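Two bins and a tray: sorting small parts without losing your mind
Speaker notes, workshop evening, Jan 20, 2020

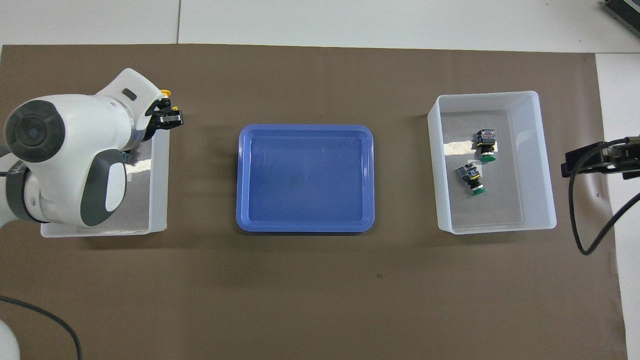
Surely you just tip it all out on the bench and pick through it? A voice from the second row asked me that the last time I gave this talk, before I'd even got my jumper off, and I've kept it in as my opening because it's what most people think. And yes, you can tip it all out. I did it that way for years. I also spent a good part of those years on my hands and knees with a torch, looking for the one contact block that had gone under the radiator.

(Wait for the laugh. If there isn't one, carry on.)

So tonight is about bins. A bin on the left, a bin on the right, a tray in the middle. It's the layout I use for nearly everything now, and I want to go through how I got there, what goes wrong, and then let you have a go with the boxes on the side tables.

START WITH THE SURFACE

Put something down on the table first. I use brown paper. I've tried rubber matting, an old towel (never again, everything catches in the loops) and a very nice cork sheet that I was too fond of to get dirty. Paper wins for me because I can write on it, fold it up at the end of the day and start again. On a white table it also gives your eye a rest, and pale plastic bins show up against it. Put a white bin on a white top and you'll be knocking the rim with your knuckles all afternoon.

Make the paper bigger than you think you need. Mine covers most of the table.

THE BINS

Mine are translucent white plastic, the sort you can buy nearly anywhere. I like a bin with flared walls for the switches. You can see right down to the floor of it from where you're sitting, and your hand goes in without scraping. Straight-sided boxes are fine for storage on a shelf but they're a pain to work out of.

The tray in the middle is blue. People ask about the blue! It began as the only tray left in the cupboard, and now I wouldn't swap it. The colour tells me where I am. If a thing is on blue, I haven't made up my mind about it. Shallow rim, rounded corners, flat floor, a few scuffs by now. Anything on it can be picked up from any side.

(Hold up the tray here. Don't put it down on the laptop like last time.)

WHICH WAY ROUND

Left to right, if you're me. Stuff I haven't looked at goes in the left bin, the tray is for looking, and the right bin is for things I've passed. If you're left-handed you may want to flip it, and please do, but then stick with it. I had a week of swapping round depending on which chair I was in and I ended up sorting the same box twice.

One thing at a time on the tray. I know it feels slow. The whole point of having the tray empty between pieces is that you can't mix up the bit you've checked with the bit you haven't, and if the phone goes you can walk off and come back and know exactly where you were.

WHY PUSH BUTTONS

Most of my examples are industrial push buttons, the chunky panel sort with a dark body and a round coloured head. There are two in the right bin in the slide, and you can see a green head on the upper one. I love them for practice. They're big enough to hold comfortably, they've got small labels that you really do need to read, and they roll about just enough to be annoying.

When I pick one up I do it in the same order every time. Label first, while the light's good. Then I turn it over and look at the terminals. Then I press the button a few times with my thumb and listen. After that, a meter across the contacts if I've any doubt. If it's fine it goes right. If it's not, it stays on the blue until I've written on the paper what I think is wrong with it, and only then does it go in the reject tin on the floor.

Don't skip the writing. I cleared out a box of 3906 mixed parts in August, all from the old Brornetti panels, and the notes on the brown paper turned out more useful than the parts. I still have the sheets rolled up behind the door.

THINGS THAT WENT WRONG

The overfilled bin. I used to heap the left one up to the rim to save a trip. Then you reach in and three pieces come out holding hands. Now I put in 20 at the most, and fewer if they've got wires on.

The drifting bin. Every time you reach in you push it a little, and after an hour the row's gone crooked and the tray's halfway off the paper. I draw round mine in pencil. It looks a bit fussy, but I can set up again in no time.

The helpful visitor. Somebody wanders over, picks a switch out of the right bin, says ooh what's this, and puts it back in the left. I haven't got an answer to this one. I just look at them.

LABELS

Fovine labels are the easy ones, nice clear print. Saengthong put theirs down the side of the body where your fingers go, so hold those by the head. With the older Bevero stock the print rubs off if you so much as breathe on it, so copy the number down before you do anything else with it.

YOUR TURN

(Lights up. Give them 5 minutes to set up, then go round.)

You've got a sheet of paper, two bins and a tray each at the side tables, and a bag of mixed switches. Lay out your row, fill the left bin and work through it at your own pace. Talk to each other, swap chairs, see if you're happier with the tray a bit nearer to you. I like mine close enough that my elbows stay on the table.

Anything you're stuck on, leave it on the tray and give me a shout. Bags back in the crate by the door when you've finished, please, and the paper's yours to take home if you want it.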